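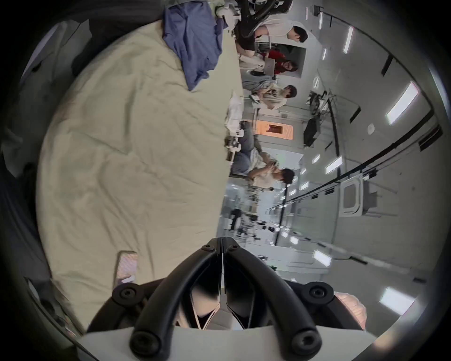
4. Folding Table: Covering and Clearing

Home | Guides | Table Care | Spare Parts | Contact

I wrote this part after our shared dining room in Etstead went through its third tablecloth in one August, so take it as advice from somebody who has ironed far too much cloth. It covers the big beige cover and the small blue cloth that goes with it.

4.1 Putting the cover on

1. Clear the tabletop completely. Phones too! People set them down on the cover the minute it's spread, and then you're folding around them.
2. Wipe the top and let it dry.
3. Lay the beige cover over one end and walk it down to the other. Don't throw it (I still do, and it always lands crooked).
4. Line up the hem with the straight edge of the table before you smooth anything.
5. Smooth from the middle outward with flat hands. The middle is where the creases bunch up, and if you start at the edges you just push them all back in there.

Note: A few soft wrinkles are fine for everyday use. For a proper dinner, I iron the cover on medium and put it on while it's still warm – Fotini Makris taught me that and it saves me 17 minutes of tugging.

4.2 Using the blue cloth

1. Keep it within reach of whoever is sitting nearest the end.
2. Blot spills, don't rub.
3. Shake it out after the meal and hang it up. A heap on the table is okay while everybody's still sitting and talking, but a damp one left overnight will mark the beige.

Caution: Wash the blue cloth by itself the first 2 times. Mine bled.

4.3 Taking it all off

1. Ask everyone to pick up their own things.
2. Fold the cover in toward the center from both sides so the crumbs stay in, then carry it outside and shake it.
3. Wash at 40 degrees Celsius, warm on most American machines. Line dry if you can.

For replacement covers, see part 329 in the spares list.

Questions? Write to Michalis Andreadis, Droltodero Table Guides | © Droltodero | Back to top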